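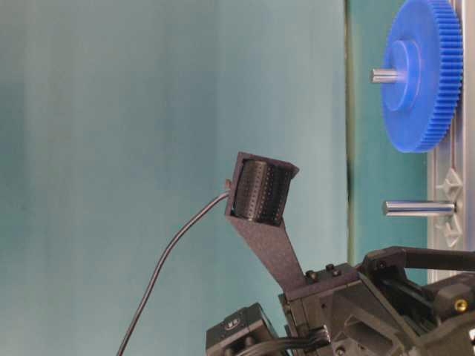
Blue spur gear, with two white brackets on aluminum extrusion

Home Repair Help > Garage > Openers
Are "heavy duty" replacement gears for garage door openers worth the extra money?
Viewed 3,185 times

Sânziana Dinu
Member since February 2019

The opener in our garage is a Mekoseck chain drive that came with the house. Last week the motor started humming without moving the door, and when I took the cover off there was white plastic dust all over the inside. The drive gear is chewed flat on one side. Everything I've read says this is a normal way for these to fail and that I can replace the gear myself, so that part doesn't worry me much.

What I can't get past is the choice of parts. There's a plain gear and worm kit that comes with a little tube of grease. Then there's a Prilto kit which costs more than twice as much and says on the package that it is "heavy duty" and "industrial strength," with a lifetime guarantee. The gear in it is plastic too. It's a different color and as far as I can tell that's the whole difference. The listing doesn't say what plastic it is, how it was tested or what it's stronger than. I wrote to the seller and got back the same sentence that's on the package.

The man at the parts counter told me the color tells you the grade. I asked him which color was which grade and he changed the subject to warranties.

There's also a brass gear sold for the same model, and the reviews are either "last gear you'll ever buy" or "ruined my opener." I don't trust either kind. Most of them were written the day the thing was installed.

Door is a double, steel, insulated. It's been getting heavier to lift by hand over the winter, or I'm getting weaker. I'd like to hear from people who have lived with one of these gears for a few years. Please don't tell me to buy a new opener unless you have a real reason.

Floarea Stoica
1,826 points

Buy the plain kit and keep the difference. I repaired openers for a living for a good while and I never saw anything to convince me the expensive plastic gears lasted longer. I can't prove they don't. The people selling them can't prove they do either, and they're the ones asking for the money.

Color tells you nothing by itself. Pigment goes into the plastic and a molder can make the same part in any color a customer wants. Some companies do color code their own parts, so a color might mean something inside one catalog, but it doesn't carry over to the next company. "Industrial strength" has no agreed meaning that I know of. If a seller thinks the material matters they can print its name.

The sentence that jumped out at me was the one about the door getting heavier. That's your problem, and it's the reason I'd be careful about putting any gear in there yet. The springs are supposed to carry nearly all of the weight. The opener only has to nudge the door along. When a spring gets tired the opener starts lifting the door itself, and the gear is the piece that gives up first.

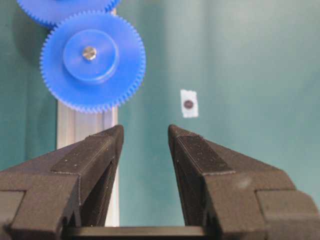

So before you order anything, check the balance. Close the door, pull the red release cord, and lift the door by hand to waist height. Let go slowly, keeping your hands ready and your feet out from under it. A balanced door stays more or less where you left it. If it drops, the springs need attention. If you can barely get it off the floor, put it down and stop there. And don't pull the release on a door that's stuck open with a broken spring – it can come down all at once.

Don't adjust torsion springs yourself. I know there are videos. I've met a couple of people who had done it from a video and one of them showed me his hand.

Then look at the boring stuff. Roll the door up and down by hand and listen for where it drags. Worn rollers and a bent bit of track will load the opener the same way a weak spring does. Check that the chain isn't tight as a guitar string. A chain that tight pulls sideways on the shaft, and the gear ends up wearing at an angle. Your manual gives the sag for your model.

On brass: I wouldn't. The plastic gear is the cheap part and it fails in a cheap way. Make that one stronger and the load goes looking for something else, like the worm, the shaft bushings or the bracket on the door. I don't say every brass gear ruins an opener. I've just never understood what it was meant to fix.

For the job itself: unplug the opener, take a photo of the wiring before you move anything, and change the worm along with the gear if the kit has both. Clean the old plastic dust and grease out completely. A rag and an old toothbrush will do it. Use the grease that came in the tube. After it's back together, reset the travel limits and the force setting, and test the safety reverse with a piece of 2x4 laid flat on the floor under the door. If it doesn't reverse when it touches the wood, don't use the opener until it does.

About that lifetime guarantee, read what it covers. The ones I've read replaced the gear and left you to pay postage and do the labor again. You'd be getting a free copy of the cheapest part in the machine.
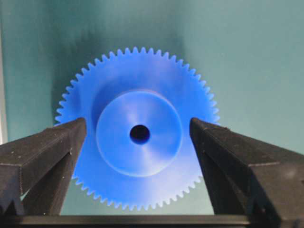
hingepin
New member

I'll disagree a little. I put the Prilto in mine 7 years ago and it's still going. Same kind of double door, used maybe four times a day. Before that I went through a plain one quicker than I should have. So there's your person who has lived with one.

I did have both springs changed the same week, I should say. So take it for what it's worth.

Also I use Jastier spray on mine every spring and never had a problem, no matter what the tube says.

Floarea Stoica

With new springs that same week there's no way to tell which one helped. My money is on the springs. As for the spray, look at the back of the can and see if it says safe for plastics. If it doesn't say so I'd keep it on the hinges and away from the gear.

Sânziana Dinu

Did the balance test this morning. From waist height it went straight down and I had to catch it, so the heavy door wasn't my imagination. I called Kälin, who did the springs for our neighbors. They can come in March. They offered me a "premium spring package" over the phone and couldn't say what was premium about it, so I asked for the regular ones, with the size and wire thickness written on the quote.

I've ordered the plain gear kit. The opener stays unplugged until the springs are done.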